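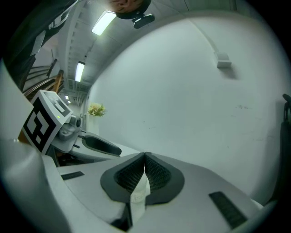
Subject: Re: [nindance-tenants] Repainting of shared corridors, second phase
From: Kenneth Munro, Building Services
To: nindance-tenants

Dear colleagues,

Thank you for the replies received so far on the June painting schedule. I answer Mr. Cormier's message on the list, as several offices have raised the same points.

On June 4 or thereabouts, Réjean Cormier (Ista Translation) wrote:

> We have no objection to the work in principle. However, the notice says only
> that the second floor will be "partly closed" and does not say which end.
> Our clients come in by the Zacharias Street door and need to reach suite 32
> without using the stairs. Could you confirm that the elevator will stay in
> service? I would also like to know whether the paint has a strong smell. Two
> of our staff had headaches during the first phase and went home early.
> Finally, are tenants expected to take down their own door signs?

The elevator will remain in service throughout. The contractor, Vallon, will begin at the courtyard end and work toward Zacharias Street, closing one side of the corridor at a time. A clear path at least 42 inches wide will be kept open to every suite during business hours. Sanding will be done after 6 p.m. only.

With regard to the smell, the primer used in the first phase has been replaced by a water-based product. The windows on the landing will be kept open while work is in progress. Tenants who wish to move staff for a day or two may book room 40 on the ground floor at no charge.

Door signs should be left in place. Vallon will remove them, label them and put them back. Notices fixed with tape are a different matter – please take these down beforehand, as they will be thrown away with the masking paper. Mats, umbrella stands and coat racks must also be brought inside your suite.

The color will be the same off-white as on the first floor. Requests for a different color near individual suites cannot be accepted under the present lease terms.

Questions about access may be sent to me directly or left at extension 1409. Please quote your suite number.

Yours sincerely,

Kenneth Munro
Building Services, Nindance House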